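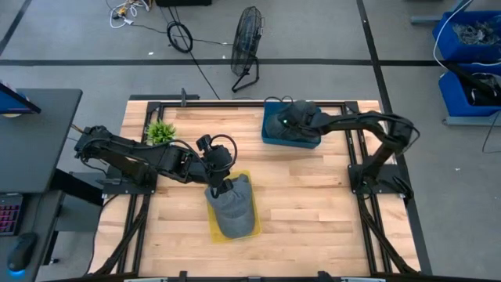 A grey baseball cap, keeping the light to itself.

Why can't you see through your hat?

Light is in a terrible hurry. It covers the distance from the Sun to your nose in eight minutes and a bit, and then it bumps into your hat and stops. Rude, really.

Scientists sort materials by what they do to light. If nearly all of it goes straight through, like it does with a clean window, the material is transparent. If none gets through, it's opaque. Bricks are opaque, and so are big brothers standing in front of the telly.

In between is translucent. Light gets in, but it's bounced about inside and comes out in a muddle. You see a glow and perhaps a blurry shape.

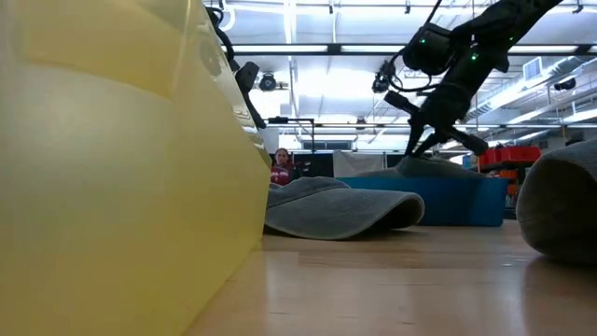 Yellow plastic with light coming through it.

Colour makes things odder. Yellow plastic soaks up most of the blue light and lets the yellow, red and green carry on. Your eyes mix those together and tell your brain "yellow", and your brain believes them.
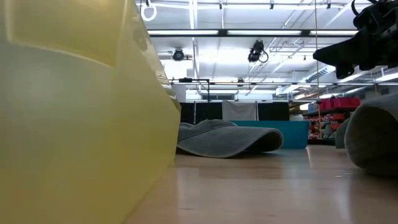
Yellow-green plastic, letting some light through.

Words by Ourania Athanasiadis, science writer, Kistura Kids

Try it at bedtime. Shine a torch at one sheet of paper, then add more until the glow is gone. I gave up at 15, mostly out of boredom. Each sheet is a bit translucent, but a stack of them is opaque.

Ask before you use the good printer paper. Grown-ups are funny about it.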